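Signe Hedlund
Jul 20, 2020

Gripper shootout, day one. Stadex handheld vs the Åberg one. Same table, same cable, same tired me. Thread, typing this between runs so sorry.

1/ Stadex first. Opens really wide. Light trigger. Wrist camera sees both fingertips fully open, which I care about more than grip force tbh. Åberg hides one tip past halfway and then you're guessing.

2/ Task is dumb on purpose. Pick up a cable, put it in a bin, 17 tries each. Cable because boxes tell you nothing, everything can pick up a box.

3/ Stadex dropped 3. All of them slow rolls out of the tips, not a clean miss. Åberg dropped 8. Might be me, I'm way more used to the Stadex. Will swap the order tommorow and go again.

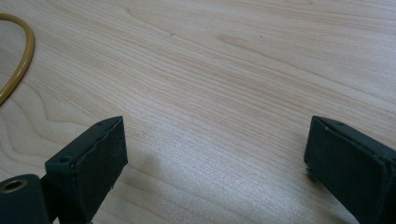

4/ Fingertips do wear. Small nicks on the edges, one tip has a frayed bit at the corner. Still grips fine for now but I want spares before I do anything serious with it. Stadex sells them in pairs only, annoying.

5/ Glare. Pale tabletop + ceiling lights = washed out grain right where you want to grab. Locked exposure on the Åberg cam handles this better, credit where due. On the Stadex I had to go dig in a menu.

6/ Britt-Marie Söderlund asked about the Destus controller. Yes I have it, no it's not hooked up yet. Firmware from March won't talk to either gripper. Wrote to them, waiting.

7/ Weight: the Åberg is nicer for the first ten minutes, then the handle starts digging into my palm. Stadex is heavier but sits better. Wrist says Stadex.

8/ If anyone at Kestville still has the soft pads, the thick ones, DM me. Want to try them on the cable before I redo teh whole set.

9/ ok back to it. Numbers go in a sheet tonight, will link it under this post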